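Treltgate Building, Ground Floor
Floor and Walkway Safety Checklist, with comments
Inspection made on 30th October

How to read this list
Each point is marked OK, OK WITH COMMENT, or TO DO. A point which could not be checked is marked NOT CHECKED, and it should be taken first at the next visit. The comments are mine. If some comment is not clear, please ask me at the ground floor desk before you change anything.

The last list was made in September. Where I write "last time" I mean that one.

Section A -- Main entrance and lobby

A1. Entrance mat lies flat, no raised corners
OK WITH COMMENT. The mat lies flat in the middle, but the corner next to the post boxes rises a little when the outside door is opened. It is not bad yet. Pekus (the cleaning company) puts the mat back after washing and I have asked them to lay it with the heavy side to the door.

A2. Door closes by itself and does not hit the heel
OK. Last time it was closing too quick. The closer was adjusted and now there is enough time to pass with a box in the hands.

A3. Wet floor signs available
OK. They are behind the desk. Please return them there and do not leave them in the lift lobby, where people fall over the sign instead of the water.

A4. Tile edges not broken
TO DO. One tile before the lift has a broken edge. It can be felt through a thin shoe. I have put yellow tape on it, but the tape will be gone in a week.

Section B -- Corridor

B1. Walkway free for the full width
TO DO. Cartons with paper were standing against the left wall again. The corridor is an escape route and it must be free also "only for today". The cartons were moved to Store 9 while I was there. I would like to know who orders so much paper.

B2. Lighting works
OK WITH COMMENT. All lamps are on. The one before the kitchen door comes late after the switch, a few seconds, and in the evening this is a dark place.

B3. Transition strip between corridor tile and carpet
OK WITH COMMENT. The strip is fixed well on both ends. In the middle one screw stands higher than the metal. I turned it down by hand with a coin and it stays, but a proper screwdriver should be used.

B4. Exit signs visible from both directions
OK. The sign at the back was hidden by a plant in September. The plant has a new place.

Section C -- Kitchen corner

C1. Floor dry in front of the sink
OK WITH COMMENT. It was dry at my visit. There is an old stain at the foot of the cupboard, so I looked under the sink also and found the pipe dry.

C2. Kettle cable does not hang over the edge
TO DO. It hangs. I have written this on each list until now. A shorter cable or a hook would solve it.

C3. Bin does not stand in the way
OK.

C4. Fire blanket in its place, date readable
OK WITH COMMENT. The blanket is there. The label is partly covered by a sticker with holiday greetings, which I have removed.

Section D -- Carpeted rooms

General comment for this section. The carpet is from Baert and we have 281 square metres of it, laid as tiles and not as one piece. This is good for repair, because a single tile can be exchanged. It also means that there are many seams, and each seam is a possible place to catch a foot or a wheel. I ask everybody to report a raised seam on the same day, also when it looks small.

We keep spare carpet tiles in Store 9. The stock sheet on the door says 46 pieces. Please write on the sheet when you take one.

D1. Seams flat, no gaps between tiles
OK WITH COMMENT. I went over the seams slowly with a flat shoe and then by hand. In the room by the window there is one seam where the fibres stand up. I cut the loose threads with scissors. Never pull a thread from this carpet, it goes on and on.

D2. Stripes laid in one direction
OK WITH COMMENT. At one seam the stripes of the neighbouring tiles differ slightly in direction. This is not only a question of beauty. When one tile is turned, the eye reads a step where there is no step, and older visitors stop or walk around it. After a repair, check the direction from the door and not from above.

D3. Carpet dry and without slippery spots
NOT CHECKED in the back room. I checked the other rooms and they were fine.

D4. Cables on the floor
TO DO. In the Comness meeting room a cable crosses from the wall socket to the table. A cable cover was ordered, roughly 3 metres long, and until it comes the cable must be taped along its full length -- not only at the ends.

D5. Walls free from sharp fixings at leg and hand height
OK WITH COMMENT. Old screws from the notice boards were still in one wall last time. They are out now and the holes are filled. The painter used a white that is a little warmer than the old one, so the repair can be seen if you stand close to it. For safety this has no meaning.

D6. Colour difference between floor and wall is clear
OK. Grey striped carpet against a pale white wall gives enough contrast, and a person with weak eyes can find where the floor ends. If the walls are painted again, please do not choose a middle grey.

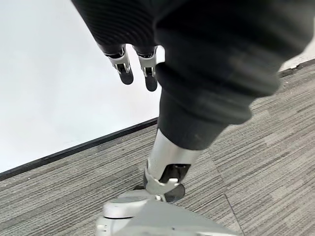 Section E -- Storage and doors

E1. Shelves fixed to the wall
OK. I pulled each shelf firmly at the top.

E2. Heavy things on the lower shelves
TO DO. In Store 9 the box with the spare carpet tiles is now on the upper shelf. It is heavier than it looks and should stand on the bottom, flat. Tiles which lean on their side become bent and afterwards they do not lie well.

E3. Door wedges
OK WITH COMMENT. I took away two wooden wedges from fire doors. They are in my drawer and they will remain there.

Open points to be closed before the next visit
Broken tile edge before the lift (A4).
Cartons out of the corridor for good (B1).
Kettle cable (C2).
Carpet in the back room to be checked (D3).
Cable cover in the Comness room (D4).
Spare tiles to the bottom shelf (E2).

When a point is done, write your initials beside it on the paper copy at the ground floor desk. The paper copy is the valid one.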